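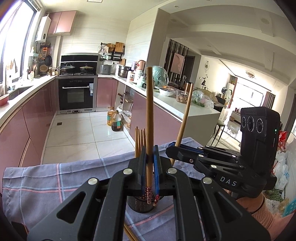 Baguettes en bois et leur pot, sur une nappe à carreaux.

Séance 4 – Lire un combat : distance, rythme et cartes de pointage

Bienvenue à celles et ceux qui nous rejoignent en cours de semestre (il y en a toujours quelques-uns, et c'est très bien ainsi). Je reprends ici ce que nous avons vu à l'oral, un peu plus longuement, parce que j'ai vu plusieurs stylos s'affoler quand nous sommes passés au pointage. Prenez le temps de relire, le polycopié de Velent peut attendre.

1. La distance

On parle de trois distances en boxe anglaise : longue, moyenne et courte. À longue distance, il faut faire un pas pour toucher. À moyenne distance, on touche sans bouger les pieds, bras presque tendu. À courte distance, ce sont les crochets et les uppercuts qui travaillent, et le direct perd beaucoup de son intérêt. Un boxeur de grande taille n'est pas forcément un boxeur de longue distance – j'insiste, parce que l'erreur revient tous les ans dans les copies ! Regardez d'abord les appuis, ensuite seulement les épaules et les gants. Quand le pied avant se place à l'extérieur de celui de l'adversaire, dans une opposition entre droitier et gaucher, l'angle s'ouvre pour le bras arrière.

2. Le rythme

Une reprise de trois minutes ne se boxe presque jamais à allure constante. Sur l'enregistrement du gala de Civevum, que nous avons regardé deux fois, le boxeur en culotte claire lance 7 directs du bras avant dans la première minute de la deuxième reprise, sans grande intention de faire mal. Il prend des renseignements : il regarde si l'autre pare, recule ou remise. Puis il ralentit, et c'est dans ce ralentissement que se prépare la suite. Je vous demande de noter ces changements d'allure dans la marge, avec vos propres signes (flèches, vagues, peu importe, pourvu que vous sachiez vous relire).

3. Le pointage

Le système usuel chez les professionnels est celui des dix points. Le vainqueur de la reprise reçoit 10, l'autre 9 le plus souvent, 8 s'il est allé une fois au tapis. On juge chaque reprise pour elle-même, et c'est bien la difficulté : celle qui vient de se terminer ne doit rien à la précédente. Quatre critères reviennent dans la plupart des grilles : les coups nets et efficaces, l'agressivité utile, la maîtrise du ring, la défense. Avancer sans toucher ne rapporte pas grand-chose, même si la salle applaudit.

Rappel de vocabulaire : il y a décision partagée quand deux juges donnent la victoire à un boxeur et le troisième à l'autre. Il y a décision majoritaire quand deux juges désignent le même vainqueur et que le troisième voit un nul. Ne confondez pas les deux à l'examen, s'il vous plaît.

À préparer pour la prochaine fois

Pointez seuls, son coupé, les 4 premières reprises du combat mis en ligne sur Drindel. Remplissez votre carte au fur et à mesure, sans revenir en arrière. Rédigez ensuite un commentaire de 700 mots sur la reprise qui vous a paru la plus serrée. Il sera noté sur 20 et compte pour le contrôle continu.

Lecture : le chapitre sur les appuis dans le manuel Zakharchenko, disponible en salle de travail. Les schémas sont un peu vieillots, le texte est excellent. Remettez-le en rayon après usage, il n'y a qu'un exemplaire.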